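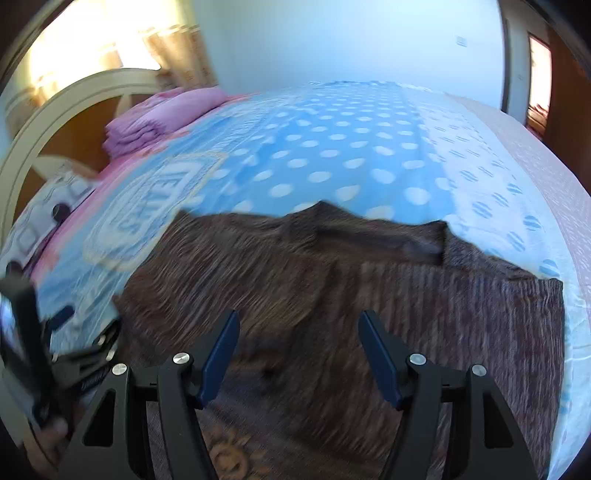 July 30, 2019

Six chapters of the new draft read before breakfast and I'm so pleased I could run down the street! Skulwood has finally come alive. For months it was just a name on my map, a smudge of trees between the river and the hills, and every time I sent my poor travellers into it they walked about describing moss to each other. Then last night I lay awake with the window open and the whole forest turned up at once, the smell of it, the way the paths fill in behind you, and above all the beasts. I'd been stuck on the beasts since December. I had given them scales (dull), then feathers (silly), and all the time the answer was on my own bed, that shaggy brown blanket over the blue spotted sheet, dark brown and reddish and tan all running together in streaks. Well, that is a Skulwood beast's coat exactly. I wrote it down in the dark and could still read it this morning, which is a small miracle with my handwriting.

So now they're great slow shaggy things that stand among the trunks and look like bracken until one of them breathes. I love them. I want to put them in every chapter and I'll have to be stern with myself. Three good beast scenes, perhaps four. The one where Nemisine falls asleep against what she thinks is a bank of dead fern is the best thing I've done in this book, I really think so, and I wrote it straight through without getting up for tea.

Nemisine herself is behaving better too. In the old draft she was forever being brave, and it was wearing me out. Now she has a blister and a bad temper and she's frightened of dogs, and all of a sudden I know what she'd say to anybody. She had a proper row with the ferryman on page 40 that I hadn't planned at all. He was meant to take her coin and row her over, two lines and gone. Now he's got a grudge against the whole of Flinholm and a sister he won't talk about, and I rather think he's coming with them. I shall need a name for him by tonight as I can't keep typing "the ferryman" when he's in the middle of an argument. Something short. It mustn't begin with N.

Letter from Melahat Türkmen in the post, four sides of it, all about the first part. She's such a good reader! She liked the market and she liked the flood, and she said the chapter with the bell made her miss her stop on the bus, so I've read that bit out to myself twice. She does not like the prologue. She says it's a history lesson and she skipped to the end of it, and then went back out of loyalty and wished she hadn't. I was cross for the length of one piece of toast. Then I took it out and looked at it and it's true, it's all kings. There are eleven kings in it and none of them comes back. I've put it in the drawer and the book now starts with the bell, and goodness, it does go off with a bang.

She also asks how long it takes to walk from Flinholm to the river, as they do it in a morning in chapter two and it takes them three days coming home. I've got no excuse whatever. Spent a happy hour after lunch with the map and a bit of string sorting it out. It's two days each way now, with a night at the mill, and the night at the mill gives me somewhere to put the conversation about the brother that I'd been carting round for weeks looking for a home. I do like it when a mistake pays for itself.

The whole thing stands at 319 pages. I'd like it to be around 300 when I'm done, and losing the kings will help enormously, though the ferryman is sure to put some of it back on. I'm not going to fret. Last summer I'd have given anything to have too many pages.

Walked out to the reservoir at four to clear my head and it was glorious, hot and hazy with the swifts going over, and the blackberries just starting to redden along the fence. Tried to look at the trees the way Nemisine would. What I noticed was how much noise a wood makes on a still day, little ticks and drops and rustlings from nowhere, and I've had Skulwood silent all this time because I thought silent was spooky. It's much worse with the ticking. Stood there like a lemon with my notebook until a man with a spaniel asked me if I'd lost something.

Back home, soup, then an hour going through the Skulwood chapters putting the noises in. Must remember that the beasts make none. That's how she'll know one is close, when the ticking stops. Oh, I'm thrilled with that. I want to ring Melahat and tell her, but then it would be spoilt for her, so I've written a very smug postcard that says only "wait till you get to the fern".

Tomorrow: the mill, from the beginning, with rain. Check whether I've already given the miller a wooden leg or whether that was the other book. Find the ribbon for the typewriter. Reply properly to Melahat and thank her about the kings. And buy bread, as I finished the loaf over chapter nine.

Later. The ferryman is called Oddy. He came while I was cleaning my teeth.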